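Firow Touring Trophy

August 2024 | By Theda Reuter | 22 shares | 3 comments

The Firow Touring Trophy is a one-make circuit racing series for small front-wheel-drive hatchbacks, run over six weekends between spring and early fall. All entrants drive the same model, the Andik R, which was chosen on price and has been defended on other grounds ever since. The series takes its name from the Firow circuit, where it began and where it still holds its opening and closing rounds.

Origins

The series was started by Uwe Hinrichs, a former hill climb driver who had bought a batch of Andik hatchbacks from a driving school that was closing down. The cars came with dual controls. Hinrichs took out the second set of pedals, fitted roll cages and advertised for drivers. The first race drew nine cars, seven of which finished, one of them in the wrong direction after a late spin at the hairpin. The stewards let the result stand on the grounds that the car had crossed the line.

Diekmann, a maker of brake pads, became title sponsor in the third season. Its name stayed on the windshield banners for a year after the contract ended, until the glue gave out.

Format

Each weekend has one qualifying session and two races. The grid for the second race reverses the top eight finishers of the first, a rule meant to encourage passing. It has also encouraged a good deal of careful driving by whoever is in seventh, since eighth place earns pole position. In the final laps at Allby, the shortest track on the calendar, cars have been seen waving each other through.

Points go to the first fifteen finishers. Drivers drop their worst two results, and a disqualification can't be one of them.
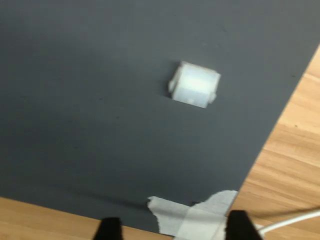 Dark gray mat on a wooden surface.

Cars and rules

The Andik R has a sealed engine and a five-speed gearbox. Minimum weight is 2189 pounds with the driver on board, and cars are weighed after each race. Suspension settings are free within limits that take up eleven pages of the rulebook. Tires are slicks from a single supplier, with a set of treaded tires allowed when the race director declares a wet race.

The entry fee for a full season is 3000 euros, excluding fuel, tires and bodywork. Regulars tend to budget separately for bodywork.

Notable seasons

Hildegard Weidemann won the title twice in a row and remains the only driver to have done so. Her second championship was settled in November, months after the last race, when an appeal over a rival's ride height was finally heard. She learned of the result at the dentist.

Teresa Pinheiro holds the record for most wins without a title. She has finished second overall four times, once on countback.

Comments

Friederike Tiedemann
The Allby waving incident was the year before the rule was changed to top eight. It was top ten back then. I was eleventh.

pitwall_2557
No mention of the rain race at Firow? Half the field was in the gravel by lap two.

Uwe Hinrichs
The driving school cars were perfectly good cars.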